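Are simulated pick-up demos worth the trouble, or should I wait for real ones?

Posted by stastley_bench, 04/02/2024

I'm putting together examples for a policy that's supposed to pick up handheld things off a kitchen counter. We have one real arm and it's booked most of the time, so a coworker wants me to record everything in simulation with Purari and move over to the real arm at the end. I have my doubts. I've sat through two talks claiming this works and neither one showed a failure.

A typical start for the "pick up the GPS" task looks like this one.

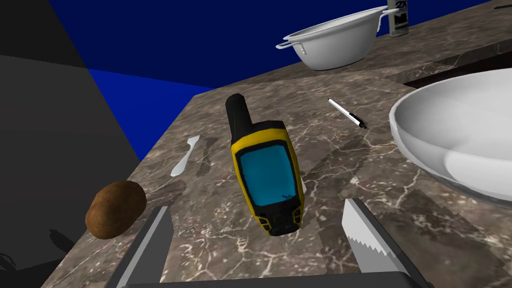
View over the gripper at the start of a GPS episode, with the spoon and pen on either side.

The GPS is right between the open fingers. Most of my starts are like that, because the person driving lines things up before hitting record. Is the model going to learn anything except "go forward and close"? And do the potato, the bowl and the rest of the stuff do any good if they never get in the way?

Venla Kuusisto

Your worry about the start pose is the right one. Stop lining up first. Randomize the arm pose and the object's position and angle, then record the whole approach, including the ugly corrections. I'd take nine messy approaches over a big pile of straight ones.

As for clutter, it helps a little with looks and not much with motion unless some of it sits near the path. Put the pen close enough that a sloppy grasp would hit it. Ask for different objects in the same layout too. If every episode with a yellow and black thing in it ends with that thing being picked up, you can't tell whether the instruction is being read at all.

I would still hold back real arm time for testing before you record more than two full sets. A good score inside the simulator tells you about the simulator – nothing about your counter.

Yuto Shibata

Just use Murakami, it does the randomizing for you. Worked fine for me.

stastley_bench

Fine at what, though? Did you run it on a real arm?

Yuto Shibata

Not yet, maybe in May.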